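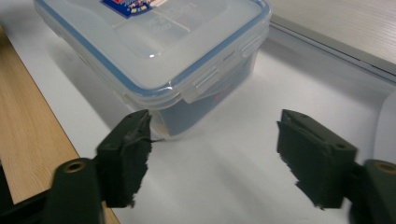 Food container with snap-lock lid and blue gasket.

The Last Click

The discrepancy was 33 orders. Rajeshwari Kurian found it on a Friday, at ten past four, while closing the monthly affiliate report for Kapoor.

Kapoor sold kitchen storage by mail and paid eight percent on referred sales. The referrals were tracked by Plandenlow, where she had worked for six years. The method was the usual one. A partner site carried a link with a code in it. A visitor clicked the link, a cookie was written, and if that visitor bought anything before the cookie expired the sale was credited to the code. Plandenlow's system logged the click, the sale and the interval between them. Kapoor's system logged the sale only. At the end of the month the two logs were joined on the order number, and whatever did not join was hers.

All 33 orders carried the code GREK2. All of them joined. The fault was that GREK2 had no payee.

She opened the partner record. It had been created before the last migration and several fields had not come across. Site name: Grekcombe Pantry Notes. Status: closed. Reason for closure: account holder deceased, notified by relative. The payment details had been removed, as the procedure required. The procedure also required that the code be switched off, and a box had been ticked to say that this was done.

She tested the code in a clean browser. It wrote a cookie with the full term.
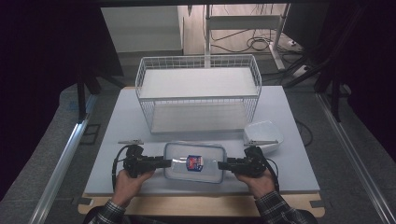

Attribution disputes at Plandenlow were graded by who stood to lose money. Grade one was the merchant, grade two the partner, grade three the company itself. There was no grade for a commission that was owed to a person who could not receive it. Kapoor had been billed for it and had paid. Plandenlow held the money in a suspense account, which could be neither released to the partner nor returned to the merchant without a signed instruction from each. It put her in mind of a clear plastic box pinched at both short ends and lifted slightly off the table: whichever side let go first would be the side that dropped it. She entered the dispute as grade three and left the notes field blank.

The click log gave the referring page. She expected a coupon scraper. These copied old links by the thousand and accounted for most of the traffic on closed codes. The signature was easy to recognize – short visits, many addresses, no pages read before the click.

The signature did not match. There had been 47 clicks in the month, every one of them from an email. The visits were long. Several of the visitors had read the page on lid replacement to the end.

The emails came from a Grakico account. Grakico was a small sending service that let its customers write a series of messages and leave it to run. A new subscriber received the first message on the first day and the rest at set intervals, regardless of the date and of whether anyone was still writing. The account was prepaid. The sign-up form was still live at the foot of the Grekcombe site, and the list stood at roughly 3,000 names.

She subscribed with a test address at twenty to five.

The first message arrived within a minute. It was plain text, with no header graphic and no tracking pixel. It thanked her for signing up and said the series would cover how to store dry goods, in order of how often people got it wrong. It said that some of the links paid the author a small amount and that these would be marked. There was one marked link. The subject line was "Flour first."

She read it twice. By the standards of the trade it was a poor message. The link was below the fold. The call to action was a subordinate clause. There was a paragraph on weevils that served no purpose in the funnel. The open rate, when she pulled it, was 61 percent.

Grakico's help page said that a series could be previewed by anyone holding the subscriber link. She changed the last digit in the address and received the second message, then the next. Rice. Sugar. Labels, and why masking tape was sufficient. A correction to the message on rice, sent as a message of its own. The author had a habit of testing things and giving the result in a single line. A jar had been left on a radiator from January until April. The gasket had held. The contents were not recommended.

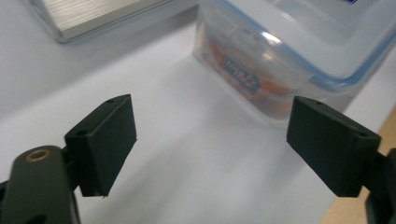
Clear storage container on a white tabletop.

The office emptied at half past five. She went on changing the digit.

Message 19 had a different tone. The sentences were shorter and it contained no link. The author wrote that the remaining messages had been prepared ahead of time and would go out as scheduled, that replies might not be answered, and that readers should not take this as rudeness. The following message was on dried beans and resumed the earlier manner.

She checked the reply log, which Plandenlow was not entitled to see but which Grakico exposed through a fault she had reported the previous year. There were several hundred replies. Most were questions about beans. A few were from the same address, at intervals of a week, and said only that the message had been received.

The correct action was to switch off the code. Kapoor would then keep its eight percent, the links would still resolve, and the readers would see no change. It needed one click and a confirmation. The suspense account could be settled afterward against a form that legal would have to draft.

She opened the code and read the closure note again. Notified by relative. There was no name, but the migration had kept the notifier's email address in a field that the current screen did not display. She queried the table directly. It was the address that had been writing back each week.

She ran the numbers. The balance, over the whole period since closure, was enough to matter to a private person and not enough for an auditor to ask about. Reassignment to an estate was covered under section 2 of the partner terms. It required a named contact, proof of relationship and a request in writing, and the request had to come from them.

She could not ask them to make it. She could ask them to confirm that their contact details were current, for which there was a template.

She filled in the template, removed the marketing footer and attached the partner terms as a separate file. The subject line was a required field. She considered it for some time, typed "Regarding code GREK2," and set it to go out on the same day of the week as the others.

Then she changed the digit again. The next message was about lentils.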